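Shop History List
Subject: Re: Pukier's and the self-service claim
From: Marjorie Dawber
Date: February 4, 2026

Cengiz Eren wrote:

> Has anyone else read the new booklet on Pukier's? It makes a strong case
> that the Tirow branch was the first self-service grocer in the county, and
> that old Mr Pukier got the idea from a trip abroad. It also says 3000 people
> came through the doors on the opening Saturday and that the chain had 212
> shops at its peak. I had no idea it was ever that big. I'd like to use some
> of this in my talk in August unless anyone objects.

Cengiz,

I don't object to the talk, but I do object to most of the above. I bought the booklet too and have read it with a pencil in my hand. Taking your points in order:

1. First in the county

First by whose reckoning? The only source given is an advert the shop paid for. Every grocer who took the counter out called himself first at something. Ostapchuk's on the corner had baskets and a till by the door well before they shut up shop, and Jaruwan Thongsuk has a ledger page with an order for the baskets on it. It isn't dated as clearly as I'd like, so I won't claim it proves Ostapchuk's got there before Pukier's. It does mean that "first" needs more behind it than an advert.

2. The trip abroad

I've never found a grocer's family that didn't have one of these stories. The booklet doesn't say which country or which year, or what he saw when he got there. Lino Caruso's father worked in the Tirow branch from the week it opened, and the version told in the stockroom was that a rep from Deltico, who sold them the shelving, drew the layout on the back of a price list. I can't prove that one either, but a shelving rep who wants to sell shelves sounds a good deal more likely to me.
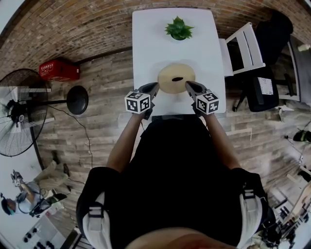
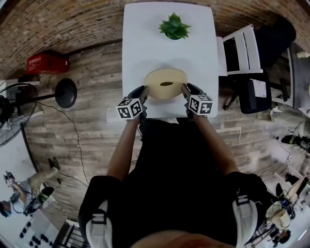
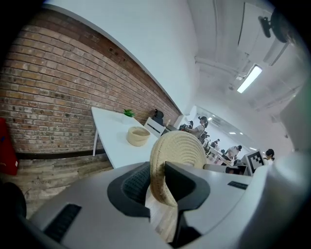
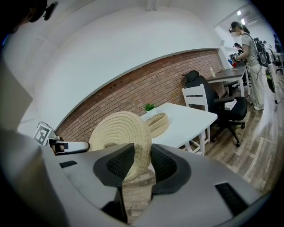
3. The opening Saturday

3000 people is a lovely round number. The sales floor was small, there were two tills, and the doors were open for one ordinary trading day. Try working it out. Even if you allow that half of them only came to look, somebody had to get them in and out past a pram park and a bacon slicer. The local paper that week said "nearly 900", and newspapers were hardly shy of flattering a firm that took the whole back page. I'd use the paper's figure if you must use any, and say where it came from.

4. 212 shops

This is the one that really bothers me. I think the writer has taken 212 from the printed list of agents, which covers any corner shop that stocked Pukier's tea. An agent is not a branch. There was no Pukier name over the door, and the staff weren't on Pukier's books. Bohdana Antoniuk went through the rate books some years back for the towns along the line and found far fewer premises than the list would suggest — she is on this list and can correct me if I've remembered it wrongly.

None of this makes the booklet worthless. The photographs of the shopfront are good and so is the chapter on wages, which does give its sources. I'd just like to see a stock book, a lease or a delivery note before any of the rest goes up on a screen in August.

Does anybody know where the Tirow branch papers went when the shop closed? The booklet thanks "the family" for access and leaves it at that.

Marjorie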